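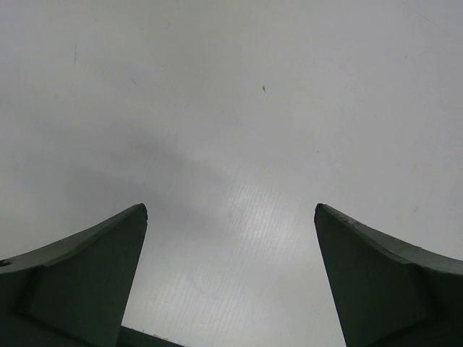 Speaker notes — "Keeping one folding cell alive"
Sunday, afternoon track, right after the coffee break

Slide 1. Hello

Wait for people to sit down. They'll still be carrying cups.

Hi everybody. I look after one robot cell. One! I know some of you have forty, and I'm a little jealous and a little not. Ours picks up clothes, lays them out on a table and folds them, and we call it Koron because that's what was painted on the cabinet when it got to us. I'm going to talk about how it's set up, what I do to it every week, and the stuff I wish I'd started doing sooner. Nothing on the math. If you came for the math, the Clarnance people are next door and they're very good.

Slide 2. The cell

Keep this quick, two minutes tops.

One arm, one table, one gripper with two fingers, and a small camera up at the wrist looking out past the fingertips. The table has a pale top so that pretty much any shirt stands out against it. Lights are overhead and they never get switched off during a run. The software that runs the picks is called Jeda, we wrote it ourselves, and yes, it has a folder in it named "old_old." Pause here, somebody usually laughs.

Slide 3. The fingers

This is where I slow down. Most of my questions last time were on fingers.

The fingers are the part that wears. They're held on with screws, they come off in a couple of minutes, and I keep a spare pair in a drawer with the date written on masking tape. We swap every 3000 grips. The longest I ever let a pair go was 3601, which I only know because Jeda logs it, and by then it was dropping thin cotton all day long and I was blaming the software. It was the tips!

What I check:
Tips meet evenly when closed. I close them on a strip of paper and pull. If it slides out on one side, I loosen, re-seat and try again.
Inner edges. Run a fingernail down them. A burr will snag knit fabric before you can see it.
Dust on the housings. Lint gets everywhere. Dry brush first, then a cloth. I don't use compressed air, it just pushes the fluff into the slide.

(Ask: who here uses compressed air? Be nice about it.)

Slide 4. What a pick looks like from the wrist

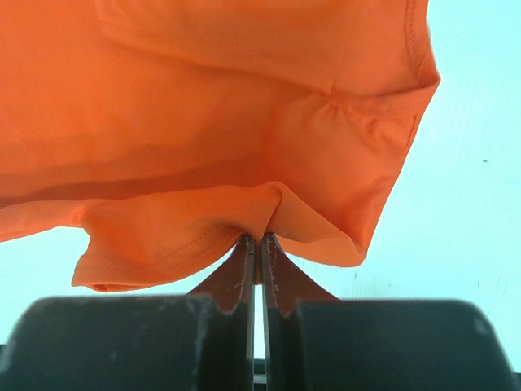 Orange shirt held up by one pinch, from the wrist camera.

Let them look for a few seconds before talking.

So when I'm tuning the grip, this is the view I live in. I want the fabric pulled in to a narrow point between the fingers, with the folds fanning out from it. See the bit of mesh just left of the pinch? Mixed fabric is where I do most of my force tuning. Mesh and smooth knit don't squash the same way, so a setting that's fine on one can be wrong on the other, and I test both every time I change anything.

The other thing to point at is how the cloth hangs down on both sides of the fingers. A one-point pick is easy to get and then kind of a pain afterward, because now you have to find an edge. We let the arm hold still for a beat before the next move. Adding that pause was a one-line change and it did more for us than a month of fiddling with speeds.

Slide 5. The table

People skip the table. I skipped the table for a whole winter.

If the fingertips come down too low they scratch the top, and after a while Jeda starts seeing scratches as the edge of something. We had it try to pick up a scratch. Several times, very politely. So now I set the height with a feeler gauge, corner by corner, and I do it again any time somebody leans on the table or moves it to sweep.

Glare is the other one. A shiny spot under the lights can wash out a white sock completely. I tilt the lamp, take a still of the bare table, tilt it again. No clever method, just patience and a step stool.

Slide 6. The weekly routine

Read this one straight off the slide, it's the one they take photos of.

Home the arm and check it against the corner mark.
Brush and wipe the gripper.
Paper test on the tips.
Bare table still, compare with last week's.
Cable at the wrist: look for rub marks, wiggle the plug.
Run 200 test picks on the rag bin and read the drop log.

If the drop log looks worse than last week, I go back to the tips before I touch a single setting. I've got a sticky note on the monitor that says so, in my own handwriting, and I still manage to ignore it.

Slide 7. The cable story

Only if there's time! Skip if we're past 3:40.

The wrist cable started cutting out in June, only on left turns, only in the afternoon. I swapped the camera. I swapped the plug. In the end it was a zip tie, pulled too tight by me, and when the room warmed up the cable stiffened against it just enough. The folks at Negussie sent us a length of soft sleeve and I've used it on everything since. Cable now gets a loose loop at the wrist and gets replaced after 1440 hours, whether it looks tired or not.

Slide 8. Questions

Leave the routine slide up during questions. Have the old finger set in my bag, pass it around, and get it back this time.

If they ask about cost: fingers are cheap, my time isn't.
If they ask about suction: tried it, knit leaks air, happy to chat after.
If they ask for the Jeda code: yes, but let me rename that folder first.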